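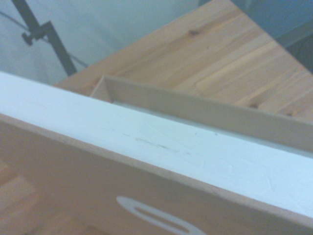
# 장마철만 되면 서랍이 안 열려요 + 옷에서 눅눅한 냄새 (월세방, 가구 못 바꿈)

Cellstead 생활게시판 > 집/가구 > 습기

**Jular**
2018년 7월 9일 월요일

급해서 두서없이 씁니다. 양해좀.

작년 10월에 지금 방으로 이사왔고 서랍장은 집주인 거예요. 나무로 된 거고 레일 없음. 그냥 나무가 나무 위로 미끄러지는 옛날식. 겨울엔 진짜 아무 문제 없었어요. 오히려 너무 헐렁해서 툭 치면 들어갈 정도. 근데 6월 말부터 슬슬 뻑뻑해지더니 지금은 맨 아래 칸이 아예 안 나옵니다. 두 손으로 당겨도 한쪽만 삐죽 나오고 거기서 걸려요.

문제는 그 안에 여름 이불이랑 면접용 셔츠가 있다는 거… 다음주에 면접임.

그리고 열리는 칸들도 옷에서 냄새가 나요. 썩은내까진 아니고 지하실 비슷한? 빨아서 넣어도 며칠 지나면 또 나고. 제습제(마트에서 파는 물 차는 통) 두 개 넣어놨는데 하나는 벌써 물이 꽉 찼어요.

방은 반지하는 아니고 1층, 북향. 서랍장은 바깥쪽 벽에 딱 붙어있어요. 옮길 데가 마땅치 않은데 꼭 옮겨야 하면 옮길게요.

궁금한 건

- 안 열리는 칸을 부수지 않고 꺼내는 법
- 사포로 갈아도 되는지. 집주인 가구라서 좀 겁남
- 냄새는 서랍 문제인지 옷 문제인지
- 검색해보니 WD 뭐시기 뿌리라는 글도 있고 절대 뿌리지 말라는 글도 있던데 뭐가 맞아요?

집주인한테는 아직 말 안 했어요. 말하면 제 탓 할 것 같아서.

(추가) 헤어드라이어로 겉에만 좀 쐬어봤는데 변화 없습니다. 5분도 안 하긴 했어요.

---

**Su-chen Chang**

목공 취미로 오래 했고 습한 동네 삽니다. 한국어가 모국어가 아니라 어색해도 이해해 주세요. 출근 전이라 빨리 씁니다.

일단 힘으로 당기지 마세요. 앞판이 빠집니다. 옛날식 서랍은 앞판하고 옆판이 풀로만 붙어있는 경우가 많고 습기 먹으면 풀도 약해져요. 앞판 떨어지면 그때는 진짜 집주인한테 말해야 됨.

**걸린 칸 꺼내기**

1. 바로 윗칸을 먼저 완전히 빼세요. 칸 사이에 가로판이 없는 구조면 위에서 손이 들어갑니다. 셔츠는 그걸로 꺼내면 되고 급한 불은 꺼짐.
2. 막혀있으면 한쪽만 나온 걸 도로 밀어 넣으세요. 삐뚤어진 상태로는 절대 안 나와요. 양쪽 똑같이 들어간 데서 다시 시작.
3. 양 끝을 번갈아 아주 조금씩. 왼쪽 조금 오른쪽 조금. 한 번에 많이 빼려는 마음을 버리기.
4. 그래도 안되면 말려야 합니다. 빼낸 윗칸 자리로 선풍기 바람을 넣으세요. 하루 종일. 드라이어 몇 분은 겉만 데워지고 나무 속은 그대로예요. 뜨거운 바람을 한 군데 오래 대면 갈라질 수도 있으니 드라이어는 그만.

저는 선풍기 12시간 돌려서 나온 적 있어요. 집마다 다를 거고요. 제습기 빌릴 수 있으면 방문 닫고 같이.

나무는 습기를 먹으면 결의 직각 방향으로 늘어나요. 길이는 거의 안 변하고 폭이 변합니다. 그래서 옆판 높이가 커져서 위아래로 끼는 게 보통이에요. 꺼낸 다음에 옆판 위쪽 모서리, 아래쪽 모서리 보면 반질반질하게 닳은 자리가 있을 겁니다. 거기가 걸리는 자리. 합판이나 MDF로 된 부분은 이렇게 움직이지 않고, MDF는 물을 직접 먹으면 부풀어서 다시 안 돌아와요. 그러니 어느 부분이 무슨 재료인지 보고 나서 손대세요.

**사포**

지금 갈지 마세요. 제일 많이 하는 실수. 장마 때 딱 맞게 갈면 겨울에 헐렁헐렁합니다. 겨울에 이미 헐렁했다면서요? 그럼 더더욱. 먼저 말리고, 초를 바르고, 그래도 심하면 닳은 자리만 살짝. 그리고 님 가구가 아니니까 갈기 전에 허락은 받으시고.

**초**

색 없는 하얀 양초. 옆판 아래 모서리, 그리고 서랍이 올라타는 몸통 쪽 받침에도. 문지르고 마른 천으로 한 번 밀어주면 끝. 비누는 저는 안 씁니다. 비누가 습기를 당겨요.

스프레이 윤활제는 나무에 쓰지 마세요. 스며들어서 얼룩지고 냄새가 옷으로 갑니다. 금속 레일이면 얘기가 다른데 님은 레일이 없다고 했으니까.

**위치**

바깥벽에서 떼세요. 손바닥 하나 들어갈 만큼만이라도. 북향 1층 바깥벽이면 벽 자체가 차갑고 뒤에 공기가 안 돌아요. 떼는 김에 뒷판이랑 벽지에 곰팡이 있나 꼭 확인. 있으면 사진 찍고 집주인한테 연락하세요. 이건 늦게 말할수록 손해입니다. 결로나 누수면 서랍장이 아니라 벽 얘기가 되는 거라서.

버스 시간이라 여기까지.

---

**Lo**

양초 ㅊㅊ. 저는 다이소에서 3000원어치 샀는데 평생 쓸듯 ㅋㅋ

그리고 저라면 그냥 맨 아래칸은 포기하고 셔츠 새로 삽니다… 면접이 먼저죠

냄새는 신문지 깔아요. 울 엄마 방식. 효과 있는지는 모르겠음 근데 우리집 옷에선 냄새 안남

제습제는 Stakon 꺼 썼었는데 통이 자꾸 넘어져서 옷 한벌 버림. 서랍엔 통 말고 납작한 걸로 넣으세요 제발

---

**문간방세입자**

위에 Su-chen Chang님 말이 거의 다 맞고 냄새 쪽만 덧붙입니다. 세탁 쪽 일을 좀 해서.

냄새가 서랍인지 옷인지는 나눠서 시험하면 금방 나와요. 깨끗이 빨아서 완전히 마른 수건 한 장을 서랍에 넣고, 똑같은 수건 한 장은 비닐에 밀봉해서 다른 데 둡니다. 며칠 뒤에 둘 다 맡아보세요. 서랍 것만 나면 서랍. 둘 다 나면 빨래가 덜 마른 거. 장마철엔 후자가 훨씬 많습니다. 만졌을 때 마른 느낌이어도 솔기, 허리밴드, 주머니 안쪽은 덜 말라있어요.

빨래 쪽이면:

- 세탁 끝나고 통에 방치 금지. 끝나자마자 널기
- 널 때 간격. 붙여서 널면 안 마름. 선풍기 아래쪽에서 위로
- 이미 냄새 밴 건 다시 빨아도 그냥은 안 빠져요. 과탄산소다 푼 따뜻한 물에 30분 담갔다가 세탁. 울이랑 실크는 안 되고 색깔옷은 안 보이는 데 먼저 시험
- 섬유유연제 많이 넣는 거 역효과. 저는 안 넣습니다
- 다림질한 셔츠도 바로 넣지 말고 식혀서. 스팀 먹은 상태로 접어넣으면 그게 다 습기임

서랍 쪽이면:

- 옷 다 빼고, 먼지부터. 구석에 쌓인 먼지가 습기 잡아먹고 있어요. 청소기로 빨고 마른 걸레
- 소독용 에탄올을 천에 묻혀서 안쪽만 닦기. 니스나 칠 된 앞면은 닦지 마세요 허옇게 뜹니다. 창문 열고, 불 근처에서 하지 말고
- 락스 비추. 나무에선 얼룩만 남고 냄새도 오래감
- 칸을 다 빼서 그늘에 세워두기. 직사광선은 휘어요
- 베이킹소다를 종지에 담아 하룻밤. 쏟으면 귀찮으니까 뚜껑 없는 작은 유리병 추천
- 속까지 마른 다음에 옷 넣기. 여기서 급하면 도로아미타불

신문지는 깔아도 되는데 자주 갈아야 합니다. 젖은 신문지 한 달 깔아두면 그게 냄새의 원인이 돼요. 그리고 흰 셔츠에 잉크 묻음. 저는 한지나 무지 포장지 씁니다.

제습제 하나는 꽉 찼는데 다른 하나는 아니라고 하셨죠. 꽉 찬 게 어느 칸인지, 벽 쪽에 뒀는지 앞쪽에 뒀는지 한번 보세요. 벽 쪽이면 윗분 말대로 벽이 의심됩니다. 참고로 서랍 틈으로 방 공기가 계속 들어오기 때문에 방이 습하면 제습제는 밑빠진 독이에요. 싼 습도계 하나 사서 방에 두는 걸 추천.

집주인한테 말하는 건… 경험상 "서랍이 안열려요"보다 "벽 쪽 습기 확인 부탁드려요, 사진 보냅니다"가 잘 통합니다. 문자로 남기시고.

---

**Jular**

와 감사합니다. 중간보고

윗칸 빼니까 가로판이 없어서 손 들어감!! 셔츠 구출. 구겨졌지만 살아있음. 이불은 두꺼워서 아직 못 꺼냄

선풍기 밤새 틀었더니 왼쪽은 확실히 덜 뻑뻑해요. 오른쪽은 그대로. 오늘도 돌려봅니다. 양초는 퇴근길에 살게요

그리고 서랍장 떼봤는데 벽지 아래쪽에 거뭇한 게 있네요… 손바닥만함. 사진 찍어서 집주인한테 문자 보냈어요. 아직 답 없음

수건 시험은 오늘부터. 에탄올은 약국에서 파는 거 맞죠?

---

**문간방세입자**

네 약국 거 맞아요. 거뭇한 건 마른 솔로 털지 마세요 가루 날립니다. 집주인 답 오기 전엔 그냥 두고 서랍장만 떨어뜨려 놓으세요. 그쪽 벽에 옷 걸지 말고.

---

**Su-chen Chang**

오른쪽만 걸리면 서랍장이 기울었을 수도 있어요. 바닥이 안 평평하면 몸통이 틀어져서 한쪽만 낍니다. 윗면에 수평계 올려보세요, 휴대폰 앱도 됩니다. 기울었으면 낮은 쪽 다리 밑에 두꺼운 종이 접어서 끼우기. 벽에서 떼면서 위치가 바뀌었으니 다시 한 번 재보시고.

이불은 위에서 조금씩 눌러가며 빼면 나올 거예요. 이불이 위로 부풀어서 칸 윗부분에 걸리는 것도 뻑뻑한 원인일 수 있습니다. 다음에는 꽉 채우지 마세요.

---

**Jular**

앱으로 재보니까 오른쪽으로 기울긴 했어요. 택배박스 잘라서 끼웠더니 밤 9시쯤엔가 드디어 열림. 이불도 꺼냈고 바로 빨았어요. 칸은 현관 앞 그늘에 세워두는 중

초는 마른 다음에 바르면 되는 거죠? 집주인은 토요일에 보러 온대요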